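Handgelenkkamera am Greifarm neu einrichten: so mache ich das

Stand: 14. November 2020

Weil mich jetzt schon mehrere Leute nach meinem Ablauf gefragt haben, schreibe ich ihn endlich mal auf. Es geht um die kleine Kamera am Handgelenk unseres Arms in Giritz, mit dem wir Kleidung und anderes Stoffzeug greifen. Die Zelle läuft bei uns unter dem Namen Jurever (fragt nicht, das war Uriels Idee), und seit dem Umbau im Juli muss ich alle paar Wochen an die Kamera ran. Inzwischen geht das ziemlich flott!

Was ihr braucht: einen Innensechskant in 2 mm, ein fusselfreies Tuch, etwas Isopropanol, Kabelbinder, ein Blatt mit Schachbrettmuster und ein paar Kleidungsstücke zum Testen. Und Kaffee, je nach Tageszeit.

Schritt 1: Strom weg

Arm in die Parkposition fahren, Not-Halt drücken, Netzteil aus. Ja, auch wenn man "nur schnell" die Linse putzen will. Markos hat sich mal den Daumen geklemmt und erzählt heute noch davon.

Schritt 2: Linse und Halter

Erst pusten, dann wischen. Stoff fusselt ohne Ende, und was sich auf der Linse sammelt, merkt man oft erst, wenn die Erkennung spinnt. Danach die beiden Schrauben am Halter prüfen. Bei mir war die linke schon zweimal locker, seitdem kommt ein Tröpfchen mittelfeste Schraubensicherung drauf. Handfest anziehen reicht, der Halter ist gedruckt und reißt sonst am Steg ein.

Schritt 3: Kabel

Das Kabel braucht am Handgelenk eine Schlaufe, die groß genug ist, dass sich Achse 6 in beide Richtungen frei drehen kann. Den ersten Kabelbinder setze ich 7 cm hinter den Stecker, den zweiten erst am Unterarm. Dann von Hand durchdrehen und schauen, ob irgendwo etwas spannt.

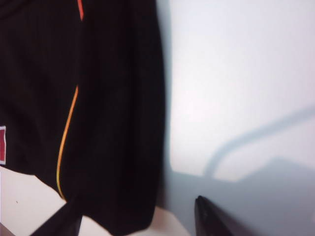
Wenn ihr die Schlaufe zu knapp macht, zieht sie bei der Drehung am Stecker, und dann fällt das Bild immer genau dann aus, wenn der Greifer schräg steht. Ich habe wegen so einer Sache mal einen ganzen Nachmittag den Treiber verdächtigt und neu installiert, dabei war es das blöde Kabel. Danai hat's dann in einer Minute gefunden. Danke nochmal!

Schritt 4: Belichtung fest einstellen

Automatik aus! Das ist für mich der wichtigste Punkt. Fährt der Arm von der hellen Fläche auf etwas Dunkles zu, regelt die Kamera sonst ständig nach, und die Farben wandern von Bild zu Bild. Ich starte mit dem Wert 126 und gehe in kleinen Schritten runter, bis die Tischfläche nicht mehr völlig ausbrennt, ich im Dunklen aber noch Falten erkennen kann. Den Weißabgleich stelle ich gleich mit fest, sonst war die Mühe umsonst.

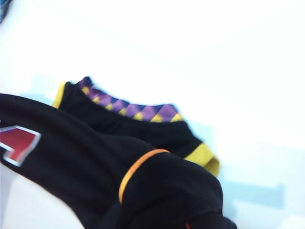
Zum Testen nehme ich am liebsten schwarze Sachen auf weißem Grund, das ist der fieseste Fall. Stimmt die Belichtung dort einigermaßen, klappt es mit grauen T-Shirts sowieso. Gut sind Teile mit kleinen bunten Stellen, so wie die schwarze Socke mit den lila und gelben Rauten am Bund: An so einem Muster sehe ich sofort, ob die Farben noch sauber getrennt sind oder ineinanderlaufen. Vorne das orange Band auf dem schwarzen Stoff taugt auch prima dafür. Der Tisch ist mir da allerdings immer noch deutlich zu hell, also noch ein Stück runter mit der Belichtung. Und wenn die Kanten beim Fahren verwischen, kürzer belichten und lieber eine zweite Lampe dazustellen.

Schritt 5: Kalibrieren

Schachbrett auf den Tisch kleben, aus verschiedenen Winkeln aufnehmen, rechnen lassen. Nehmt ruhig auch ein paar richtig schräge Posen mit, ich war da anfangs viel zu brav. Die alte Datei bitte nicht überschreiben, sondern umbenennen. Loukia hebt alle auf, und das hat uns schon einmal gerettet.

Schritt 6: Probelauf

Mit reduzierter Geschwindigkeit ein Teil anfahren, greifen, ablegen. Liegt der Greifpunkt immer in dieselbe Richtung daneben, ist es fast immer der Halter, also zurück zu Schritt 2. Springt er wild herum, schaut euch noch mal die Belichtung an.

Fragen gern per Mail. Den Halter als Druckdatei kann ich auch schicken, Panagiotis hat gerade eine Version mit dickerem Steg gezeichnet, die teste ich als Nächstes.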